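3.2 Materials and drape assessment

Plain-woven lining fabrics were supplied by Lotbridge in a single delivery in May and stored flat before cutting. Each piece was conditioned for 40 hours, then tested for crease recovery and bending length along warp and weft. Pieces with visible faults near the selvedge were set aside. Sheen was graded by eye under the same lamp throughout, following the scale of Tamura and Sekiguchi.
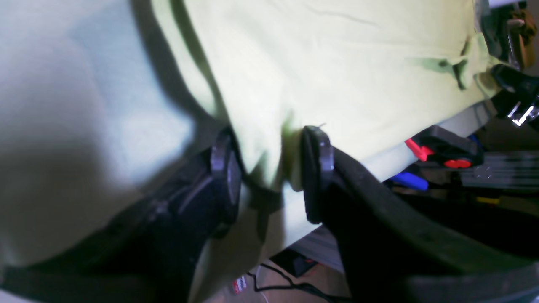
Figure 2(a). Pale yellow-green fabric bunched into a narrow pinch, with a shadowed crease beneath.

Creases were classed as soft or sharp according to the profile of the fold at its crest. Soft folds were common in the lighter cloths, and the two graders differed on 11 of the 2,000 readings. Disputed readings were repeated by the second grader and the later value kept. The Bonarard correction for finish weight was applied to the warp values only, as the weft yarns carried no size.
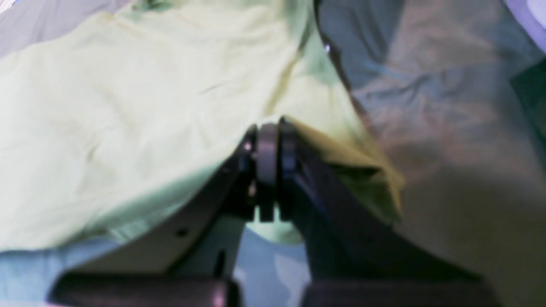 Figure 2(b). A raised fold of the pale yellow-green fabric, with blue fabric partly visible.

Bending length fell with repeated laundering in all cloths except the heaviest, where the change lay within the error of the method. Bahrami reports a similar pattern for curtain linings. Results by cloth weight are given in Section 4.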